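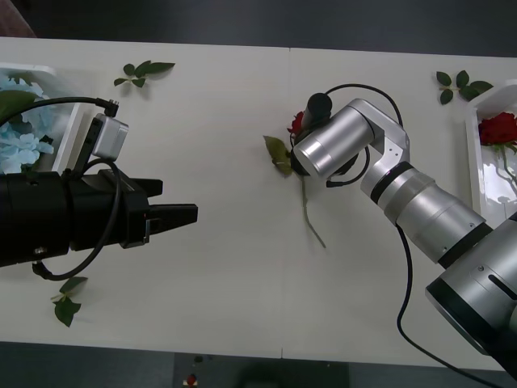

Demonstrationen für die Blumenaufgabe aufnehmen

Diese Anleitung gilt für den Zweiarmplatz in Prosberg. Sie setzt voraus, dass beide Arme referenziert sind und die Teleoperation läuft. Die Einrichtung der Steuerrechner ist auf der Seite zum Standort Gramotitz beschrieben und wird hier nicht wiederholt.

Ziel ist ein Datensatz von 600 gültigen Episoden. Eine Episode umfasst das Greifen einer Kunstblume oder eines Blattzweigs vom Tisch und das Ablegen in einer der beiden weißen Schalen. Aufgezeichnet werden Gelenkwinkel, Greiferöffnung und die Kamerabilder, alles mit gemeinsamer Zeitbasis.

1. Tisch vorbereiten

Die Schalen stehen an den beiden Enden des Tisches. Im Blickfeld der festen Kamera dürfen sie angeschnitten sein, der Innenraum muss aber so weit sichtbar bleiben, dass eine abgelegte Blüte erkennbar ist. Die Fuge zwischen den beiden Tischplatten dient als Orientierung: Sie soll im Kamerabild senkrecht verlaufen. Weicht sie ab, wird die Kamera nachgestellt, nicht der Tisch.

Rosen, Hortensie und Blattzweige liegen frei verteilt. Einzelne Teile dürfen schon zu Beginn in einer Schale liegen. Solche Startzustände werden im Feld "vorbelegt" vermerkt.

2. Kabel prüfen

Vor jeder Serie beide Arme langsam durch den Arbeitsraum fahren und die Kabel beobachten. Eine Schlaufe am Handgelenk ist zulässig und nötig, sie darf sich aber nicht unter einem Finger verfangen. Liegt ein Kabel auf der Tischfläche, muss zwischen ihm und dem Zielobjekt genug Platz für den Greifer bleiben. Kabel zwischen zwei Episoden nicht umlegen - sonst ändert sich der Hintergrund innerhalb der Serie.

3. Episode aufnehmen

Startpose anfahren, Aufnahme auslösen, zwei Sekunden stillhalten. Danach den Arm über das Objekt führen und senkrecht absenken. Rosen werden am Stiel dicht unter der Blüte gegriffen. Ein Griff in die Blüte gilt als ungültig, auch wenn das Objekt gehalten wird. Verdeckt der Greifer die Blüte in der festen Ansicht, ist das kein Abbruchgrund.

Der zweite Arm bleibt währenddessen in Warteposition. Gleichzeitige Bewegungen beider Arme gehören zur Aufgabe "Übergabe" und werden getrennt gespeichert.

Nach dem Ablegen den Greifer vollständig öffnen, anheben und erst dann die Aufnahme beenden.

4. Kennzeichnen

Jede Episode erhält Objekt, Arm, Zielschale und Ergebnis. Fehlversuche nicht löschen, sondern mit "fehl" markieren. Korrigierte Griffe, bei denen das Objekt nach dem ersten Ansatz doch sicher aufgenommen wurde, bekommen "korr". Sie zählen als gültig.

Die Serie vom Oktober enthielt 46 Episoden ohne Eintrag für die Zielschale. Abbas Arabzadeh hat sie von Hand nachgetragen. Seitdem verweigert das Aufnahmeprogramm Rinska das Speichern, solange ein Pflichtfeld leer ist.

5. Anordnung wechseln

Nach jeder Episode mindestens zwei Teile versetzen und drehen. Die Stiele sollen in unterschiedliche Richtungen zeigen, auch quer zur Fuge. Regelmäßige Reihen vermeiden. Die Beleuchtung bleibt innerhalb einer Serie gleich. Weiche Schatten der Arme auf der Tischfläche sind in Ordnung.

6. Übertragen

Am Ende der Serie den Ordner auf den Server Chauhan kopieren und die Prüfsummen vergleichen. Lokale Daten erst nach erfolgreichem Vergleich entfernen. Fragen zum Dateiformat beantwortet Devendra Tripathi.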